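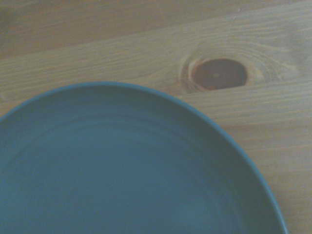

Figure 3. Blue-gray plate with a raised rim on a light pine tabletop.

3.2 Plate color and self-served portions

Earlier work on tableware has mostly dealt with plate size. Color has received less attention, and the results do not agree well. In the Gurna survey we therefore asked households to record the main color of the plate used at each evening meal, along with the weight of the food served on it. Muted colors such as the one in Figure 3 were coded as a separate group from white and from bright glazes.

The survey returned 3783 usable meal records, collected over seven weeks beginning in September. Meals eaten from bowls were left out, as were meals where a second person filled the plate. Weights above 1000 grams were checked against the written entry and dropped if the two did not match.

Portions served on muted plates were slightly smaller than those served on white ones. The gap was largest for rice and potatoes – both pale foods – and close to zero for stews. Plate diameter explained more of the variation than color did, and once diameter was entered in the model the color effect held for only six of the food groups.

Households in the Zimesitz district owned fewer white plates than the rest of the sample, so we ran the model again without them. The estimates changed little. We did not record the lighting in the room or the color of the table, and either could affect how large a serving looks to the person filling the plate. Section 3.3 deals with second helpings, which were logged on a separate form.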